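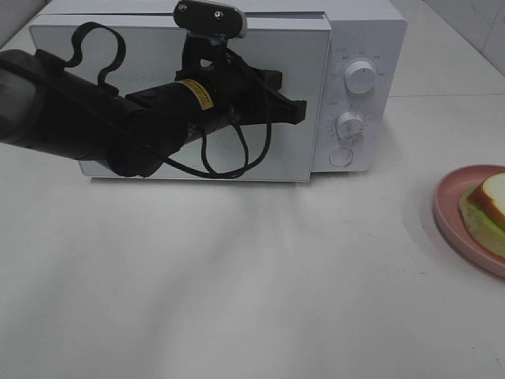

Ticket 746 : dépôt d'un recours électoral bloqué à l'étape des pièces

Rubrique : Contentieux électoral > Téléprocédure > Incidents

Environnement : Grurnik, profil avocat, cabinet Bahrami.
Ouvert par : Mitra Bagheri

Le dépôt de la protestation contre les opérations électorales de Prirport s'arrête à l'ajout des pièces. Le mémoire passe, l'inventaire aussi. À la pièce 15 (procès-verbal du bureau de vote), message « format non reconnu », puis retour à l'accueil. Le brouillon est conservé mais sans les annexes. Même résultat sur un second poste.
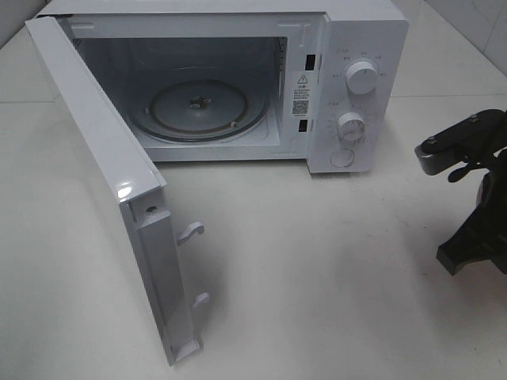
Four à micro-ondes, porte ouverte.

Réponse du support : merci d'indiquer le nombre de pièces, le poids total et la manière dont les procès-verbaux ont été numérisés.

18 pièces, près de 240 Mo. Les procès-verbaux ont été scannés en mairie et reçus par courriel. Les noms de fichiers n'ont pas été modifiés.
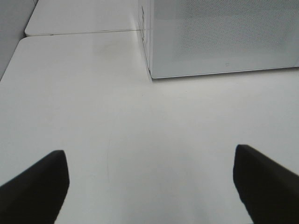
Saeed Esfahani : j'ai eu le même message en août pour un référé. Chez moi, l'accent dans le nom du fichier posait problème. Essayez de renommer avant de redéposer.

Fichiers renommés sans accents ni espaces. Les pièces 15 et 16 passent. La 17 reste refusée : elle contient une signature électronique apposée par la commission de recensement.
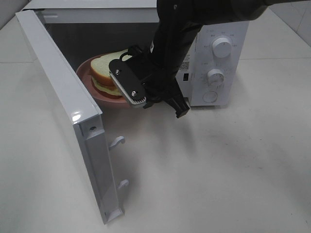
Nous avons donc joint une copie non signée de la 17 et annoncé l'original au greffe par courrier. Dépôt accepté, accusé de réception reçu. Le support laisse le ticket ouvert pour le refus des fichiers signés.

Statut : contournement en place
Dernière mise à jour : 8 décembre 2020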